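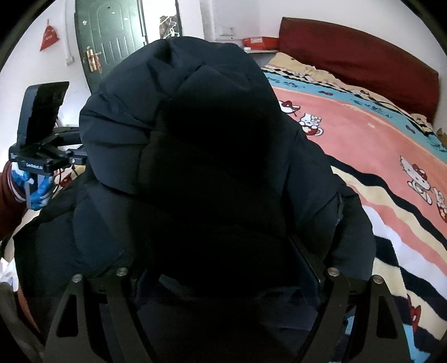
Dark navy quilted jacket with hood.

Primwood Home Reading Records
Data card and README, version 2

Summary

The Primwood Home Reading Records are a set of 753 transcribed entries from the reading diaries that pupils at Primwood School carry between home and class. The entries were written by parents, guardians, older siblings and, in the upper grades, by the pupils themselves. They were contributed by 156 families across nine classes over one school year of 30 diary weeks. Participation was by written consent, and most families gave only part of their diary.

The records were prepared by the school library under the direction of Sigita Rimkutė. Transcription rules and checking were the responsibility of Baiba Jõgi. Questions should be sent to the school office and marked for the library.

Contents of the release

entries.csv holds one row per diary entry.
classes.csv holds one row per class, with grade band and the reading scheme in use.
codes.txt explains the short codes used in the comment_type column.
changes.txt lists corrections made after version 1.

All files are in UTF-8. Several book titles and a number of comments contain accented letters, and these will display incorrectly if the files are opened with another encoding. Commas inside comments are protected by double quotation marks.

Fields in entries.csv

entry_id: a running number with no meaning outside this release.
family_code: the same code is used for all children of one family. Brothers and sisters cannot be told apart by this field alone; use it together with class_code.
class_code: matches the first column of classes.csv.
diary_week: 1 to 30. School breaks are skipped and do not receive a number.
title: the book title as written by the family, with spelling corrected only where the book could be identified with certainty.
pages: number of pages read, where given. Blank means that nothing was written. Zero means that the family wrote zero, or a phrase such as "no reading tonight."
language: the language in which the child read. Where a family read the same book in two languages on one evening, there are two rows.
comment: free text, transcribed as written after removal of names.
comment_type: one or more codes separated by a space.
writer: adult, pupil or unclear.

Reading schemes

Two schemes were in use during the year. The lower classes used the Ikari readers, which are numbered by level, and families often wrote only the level and the color of the cover. The upper classes chose freely from the library, apart from one class that read the Tororero story series together during the second half of the year. That class accounts for a noticeable run of identical titles – this is expected and the rows should not be removed as duplicates. 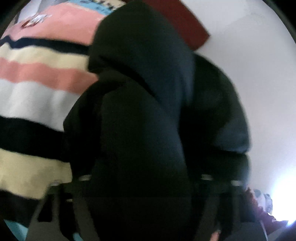
Black fabric item, close view.

Method of transcription

Diaries were collected in June, photocopied in the library and returned to families before the summer break. Each entry was typed by one person and read back against the copy by another. Words that neither reader could make out are entered as [unclear]. Drawings, stickers and teacher stamps were not transcribed, although the code D in comment_type shows that a drawing was present.

Names of children, relatives and teachers were replaced with [child], [relative] and [teacher]. Street names, telephone numbers and the names of medical providers were removed entirely. Pets keep their names unless a family asked otherwise.

Known limitations

The records show what families wrote down. They are not a measure of how much children read, and they should not be used to rank classes or teachers. Some families completed a whole week in a single sitting, and the same page count repeated over several rows is often a sign of this.

Week 9 is thin in all classes. New diaries were issued that week after a delay at the Sakalauskas print shop, and many families did not go back to fill in the missing evenings. Two classes also stopped keeping page counts after the winter break at the request of their teachers.

The language field was added in version 2 and was completed from the titles and comments. It is less reliable for picture books without words.

Permitted use

The records may be used for teaching, for staff training and for non-commercial study of home reading. Users must not attempt to identify any family and must not combine the records with class lists or other school documents. Quotation of single comments is allowed where the entry_id is given.

A family may withdraw its entries at any time. Withdrawn rows are deleted from the next version, their entry_id numbers are not used again, and holders of earlier copies are asked to replace them.

Changes since version 1

Language field added.
Diary weeks renumbered to skip school breaks.
Class codes shortened to two characters.
Title spellings reviewed for the Ikari readers, levels 4 to 7. Higher levels have not yet been reviewed.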